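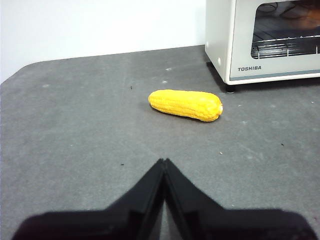
Bratholm Questions Claims for Heart Failure Diet App

Home | News | Patients | Contact

2019-08-13 – Patient group Bratholm today urged caution over claims that Flisora, a meal-planning app, keeps people with heart failure out of the hospital. The maker's study followed 485 users and had no comparison group.
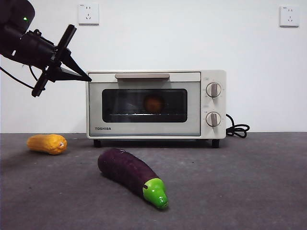

Salt advice is only as good as the cooking it leads to. A small toaster oven on a tabletop is all the kitchen many patients have, and the app's recipes assume a full range. "People who log every meal tend to be doing well already," said Farzana Bajwa, Bratholm's research lead. "I'd want a proper trial before paying for this." 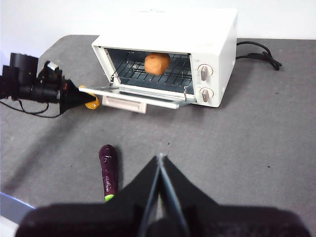
A small oven with its door open.

Bratholm has asked for the full data twice since May.

Print this page | E-mail this page

Comments (2)

T. Karamanlidis: My clinic pushed this on me. Still waiting to hear what it does that a leaflet doesn't.

mughal_h: It helped my dad cut salt – but so did my mom.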